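Search this site
Enter keywords

March
By Roswitha Imhof

Wulgate Parish Records - progress report to the Zuvach Fund

Indexing of the burial registers has reached 1693, starting from the first surviving entry in 1606. Châu Quách has checked 40 pages against the originals and corrected the spellings of two farm names. The later volume, which runs to 1853, is still with the binder. 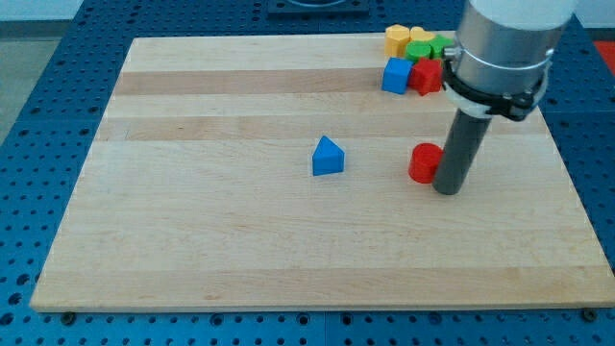 Spending is within the grant. We ask to move the unspent travel money to scanning, as Hường Hầu now works from Wulgate. The next batch goes to Lộc Nông for proofreading in May.

Recent items
Tithe maps: first sheets online
Reading room hours
Notes on the Wulgate churchwardens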